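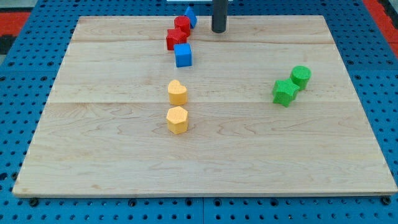 Block board bolted to the blue pegboard, green star and green cylinder up against each other on the right.

Home Forum Build Logs Support Downloads

Search this board Go

Ticket: gripper finger lands short at the far end of the board
Project: Tirnora sorting arm, shared workshop build
Status: open

Hi all! So the arm is doing great up close and then gets worse and worse the farther it reaches. If I send it to the yellow hexagon it comes down right over the top, lovely. Send it to the blue triangle at the very back and it stops short, every single time, and I end up pinching air (or the red cube, if I'm unlucky).

Setup: Ereden controller, Fliton servos, power supply set to 400 watts max. The move speed is 2000 in the config, which I know is on the high side. I dropped it to 70 for a whole evening to see if it was just overshooting and bouncing back, and nope, same miss, only a lot slower!

What I've tried so far:

Checked the two bolts on the front edge of the board. Both tight, the board doesn't shift when I lean on it.

Re-ran the zero routine with the blocks off and again with them on. No difference that I could see.

Swapped the shoulder servo with the spare. I was so sure this would be it. Took me until 11 pm and it made no change at all, so the old one is going back in.

Loaded the Namboodiri calibration script from the downloads page. It finishes, but it only asks for 2 touch points and both of them are near the front. Could that be the whole problem? It seems like it's guessing the back half of the board from the front half.

The other thing is the green pair. With the star and the cylinder touching, there's no room for the finger to get between them, so I've been skipping those until the reach is sorted. Same with the red cube and red cylinder, they're pretty tight too.

Is there a way to add touch points to the script without rewriting the config by hand? I'd love one back by the blue triangle and one off to the left where the wood is bare. I can post the log if somebody tells me which part is useful, it's very long.

3 replies 14 views Share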